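Tenant Screening and Lease Applications: Frequently Asked Questions

Skondo Property Management, Arnoswood office

These answers cover applications for long-term residential rentals handled by the Arnoswood office. Commercial space and the Grajales vacation units have their own forms and rules. Where a signed lease differs from anything on this page, the lease controls.

Applying

How do I apply for a unit?

Applications are filed through Pumix, our online portal. Create an account, select the unit number, and complete every field marked as required. Paper forms are available at the front desk and are entered into Pumix by staff on the day they are received. The time stamp in Pumix is the one used to set the order of review.

Who has to fill out an application?

Every person aged 18 or older who will live in the unit. Married couples file separately. Minors are listed on one adult's form under "Other occupants." A guarantor files a guarantor form, which asks for income and credit information but not rental history.

What documents are needed?

A government-issued photo ID, proof of income for the last 2 months, and contact details for your current landlord. Self-employed applicants should upload their most recent tax return in place of pay stubs. Bank statements are accepted as supporting material only. Screenshots of a banking app are rejected because they usually leave out the account holder's name.

Can I apply before seeing the unit?

You can, but a lease will not be issued until at least one adult applicant has toured the unit in person or named someone in writing to tour it for them. Tours are booked in Pumix. The last slot of the day starts at 4:30 p.m.

Income, credit and history

What income do you require?

Combined gross monthly income of all adult applicants must be at least two and a half times the monthly rent. Income is verified with the employer by phone or email. Job offers count if the letter is signed, states the salary, and gives a start date before the lease begins.

What credit score do I need?

The cutoff for standard approval is 582. If there are several applicants, the scores are averaged. An average below the cutoff moves the file to conditional review, where a guarantor or a larger deposit may be requested. Medical debt and student loans in good standing are left out of the review.
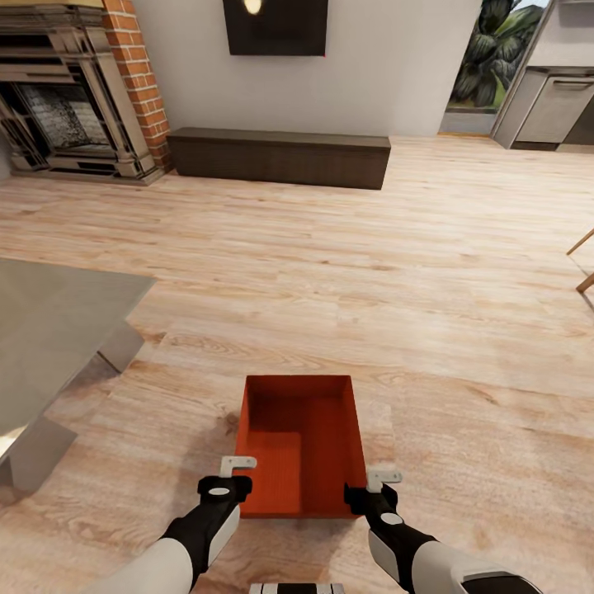 How long does a decision take?

Most files are decided within 5 business days of the date they are complete. A file is complete when all adult applicants have submitted their forms, all documents are legible, and the fee has cleared. The most common delay is a previous landlord who does not return the verification form. If there has been no reply after two attempts, we ask for canceled checks or a rent ledger instead.

Does an old eviction filing rule me out?

A filing that was dismissed or decided in your favor is disregarded. A judgment against you is reviewed along with its date and whether the balance was paid. Upload any proof of payment with the application; adding it later restarts the review.

Fees and deposits

Is the application fee refundable?

Only if the unit is leased to someone else before your file is opened. Once the credit report has been ordered, the fee is kept. A completed file can be moved to another unit within 13 days with no second fee.

When is the deposit due?

At lease signing. A holding payment may be made earlier to take the unit off the market, and it is credited in full toward the deposit. If you withdraw after making a holding payment, the terms of the holding agreement apply. Read it before paying.

After the decision

What happens if I am denied?

You will receive a written notice that states the reason and, if a credit report was used, the name of the agency that supplied it. You may dispute errors with that agency. Send the corrected report to us and the file will be reopened without charge, though the unit may no longer be available.

Can I add a roommate after signing?

Yes, with written approval. The new occupant completes a full application and is screened under the same standards. If approved, an addendum is signed by all parties. Moving someone in before the addendum is signed is a lease violation.

Who do I contact about my file?

For questions about documents and status, message Rasmus Avotiņš in the Pumix inbox. Requests for reasonable accommodation and appeals go to Deividas Vaher, leasing manager. Include the unit number in the subject line.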